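4.3 Checking the gripper in the simulator

Do this before you power the real arm. Simulated fingers are free.

1. Start the Daltero viewer and load the Jorard gripper model. Loading takes 29 seconds, or forever if you skipped section 2.

2. Set the camera to "wrist" and delete any parts left in the work area.

3. Send the open command. Both fingers should move the same distance. If one stays put, its joint name is misspelled — check the capital letters first.

4. Set the grip limit to 216. The default is 3,000, a number chosen by someone who never planned to hold an egg.

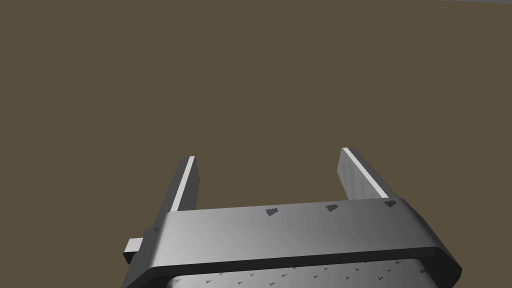
5. Run the open and close cycle twice with nothing between the fingers, then save the profile as "bench".

Note: Specks on the gray surfaces are a drawing problem. Cleaning your monitor will not help, though it may be overdue.

CAUTION: The simulator does not know where your coffee is. Clear the real bench before you go on to 4.4.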